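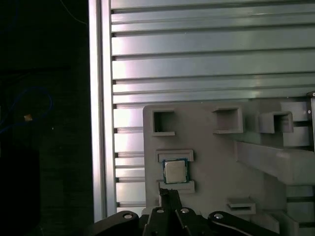 Ready for pickup: a CPU in its holder on the printed plate, with the gripper fingers just below it.

I got to the Prustley lab in Lellstead a little before ten in the morning, and Mehrangiz Rezaei was already arguing with a computer case. She had one hand on the drive cage and a coffee in the other, and she waved me in with the coffee. "Come look at this before I break it," she said. I've been to plenty of robotics labs, and that's a better welcome than most!

Mehrangiz and her colleague Minttu Halonen have spent the last year teaching a robot arm to put a processor into a motherboard. They call the arm Ots (Minttu named it and won't say why), and the training method is called Plallent. I wanted to know what was so hard about it, because I've built a couple of PCs on my kitchen floor and the CPU was the part that took no effort at all. You line it up, you let it drop, you close the lever.

"Sure, and you did it with fingers that can feel," Minttu told me. "You also wiggled it. Everybody wiggles it. Try writing down how you wiggle something."

So I tried, and I got as far as "gently" before I gave up. She looked pleased.

The usual way to teach a robot like Ots is to drive it by hand through the whole job, over and over, and let a model learn from the recordings. Pick the chip out of the holder, carry it across, lower it, let go. The team did that first. Mehrangiz says the trouble was easy to spot once they went through the recordings: nearly all of it was carrying. "A run is 35 seconds long and the part we care about is the last little bit," she said. "We had piles and piles of data about moving through air. The robot got beautiful at moving through air."

Plallent flips the order. They start with the chip already seated, and the operator lifts it out a tiny amount, nudges it off in some direction, then puts it back. Then a bit farther out, with a bit more tilt. Only when the model is steady at close range do they back up to the approach, and the pickup comes last of all. I asked if it was like learning the end of a piano piece first, and Mehrangiz laughed and said her old piano teacher made her do precisely that and she hated it.

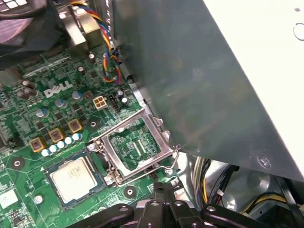 The Dell board with its socket open and a processor resting on the green surface nearby.

We spent a good while talking about the case, which I'd assumed was just there for looks. Why not take the board out and lay it flat on the bench? "We did, for the first few months," Minttu said. "It worked nicely and then we put the board back in a case and everything fell apart." There's the big metal panel leaning over half the board, there are power cables underneath it, and the gripper has to come in at an angle that leaves the wrist camera a decent look at the socket. The metal is a nuisance too. The load plate is shiny, the top of the chip is shiny, and the early models would get distracted by a bright spot and head for that. (I sympathize. I do this in hardware stores.)

Their fix for the shine was pretty low-tech. They kept moving the lamps between recording sessions, so the model never got used to one set of reflections. Minttu was a little embarrassed telling me this. "People want to hear about the loss function," she said. "I spent October carrying a lamp."

Okay, the numbers! They ran two versions of Ots side by side, each trained on the same amount of operator time. One learned from complete runs, start to finish, and the other learned the Plallent way. Each got 60 tries. The complete-run version seated the chip 15 times, and the Plallent version did it 40 times. I said that sounded like a huge jump, and Mehrangiz made a face.

"It's a good jump. It's also 20 failures," she said. "Would you buy a computer from me?"

I would not, no. But I did want to hear about the failures, and she had them all in a spreadsheet, sorted by how annoyed they made her. The biggest group is a chip that lands slightly rotated. From the wrist camera it can look fine, she says, and the fingers cover part of the view right when you'd most like to see. The next group is dropping too early. After that come the strange ones, including a try where Ots brought the chip all the way back and returned it to the holder. "Very tidy, and completely wrong," said Minttu. It counts as a failure, but I think she likes that one.

What about bent pins? I winced just asking. Minttu told me the board they use has its contacts in the socket, so a bad drop can ruin the board and leave the chip looking perfect. A person checks the socket under a magnifier between tries, and that check takes longer than the try does. It's a big reason the test stopped at 60.

The two of them don't agree about what comes next. Mehrangiz wants Ots to close the retention lever, which needs a fair bit of force along a curved path, and which the operators still do by hand. Minttu wants to add a touch sensor to the fingers and run the same test over again before anybody goes near the lever. They've been having this discussion for weeks, as far as I could tell, and they had another round of it while I was putting my coat on. Minttu had the sensor catalog open by the time I got to the door, and Mehrangiz was reading the prices out loud.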